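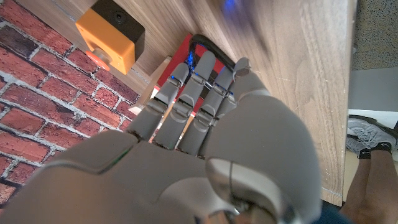

Cuaderno de taller, 12/05/2026

Panel de madera junto al muro de ladrillo. Revisión de elementos montados y reparto de huecos.

Estado de partida. El panel se queda donde está, pegado al ladrillo. En el lado del muro va la caja naranja de tapa negra, con el pulsador rojo redondo en la parte baja. La pieza roja rectangular con asa negra sigue en su sitio, con el listón claro a la izquierda. No se mueve nada de esto hasta cerrar el plano del panel, que lleva la referencia 2572 en la carpeta de Roststead.

Medidas. Tomo como cota cero el canto del panel del lado del ladrillo. El ladrillo no sirve de referencia: las llagas no van a plomo y entre una hilada y otra se pierden milímetros. Distancia pedida entre la caja naranja y cualquier elemento nuevo: 200 mm libres en todas las direcciones. Con menos, la mano llega al pulsador de lado y se acciona mal. Lo he probado con una plantilla de cartón y 200 va justo, pero va.

Listón claro. Propuesta anterior: prolongarlo hacia arriba para que haga de tope a la pieza roja. Descartado por ahora. El asa necesita vuelo por encima del canto superior y un tope más alto estorba al agarrarla en diagonal. Si hace falta tope, mejor uno corto y en la parte baja.

Asa. Anoto el criterio para no volver a discutirlo: se coge por el centro del arco, con los dedos desde fuera. Hueco mínimo que dejo en plano entre el asa y lo que se monte encima: 32 mm. Un compañero pidió más pensando en guantes gruesos. Pendiente de comprobar con los guantes de Wolten, que todavía no han llegado.

Fijaciones. Tornillo de 16 mm para todo lo que vaya atornillado por delante. Los más largos que quedaban en el cajón los he apartado en una bolsa con etiqueta, para que no acaben en este panel. Pretaladrar siempre; la veta es fina y la broca se va si se entra en seco. Arandela ancha debajo de la cabeza. Apriete a mano, sin atornillador, en las dos últimas vueltas.

Encuentro con el muro. Sin sellar. Ha salido dos veces la idea de rellenar la junta entre madera y ladrillo y las dos veces la hemos dejado. Prefiero poder desmontar el panel. Si el polvo de mortero molesta, se cepilla el ladrillo en seco y se aspira; nada de agua en esa zona. Los ladrillos con manchas más claras los dejo sin tocar.

Rotulación. Falta una etiqueta para la caja naranja y otra para la pieza roja. Texto negro sobre blanco, altura de letra 16 mm, colocadas en la madera, nunca sobre las tapas. La impresora de Irnex corta mal el primer rótulo de cada tira: tirar uno en blanco antes.

Pendiente:
- Pasar las cotas nuevas a la hoja 2572.
- Confirmar con Nair si aceptan el tope corto o quieren el panel sin topes.
- Repetir la prueba de los 32 mm con guantes.
- Imprimir etiquetas.
- Revisar aprietes en julio, con el panel en uso.

Nota suelta: la plantilla de cartón está en el estante de arriba, detrás de las cajas de arandelas. No tirar.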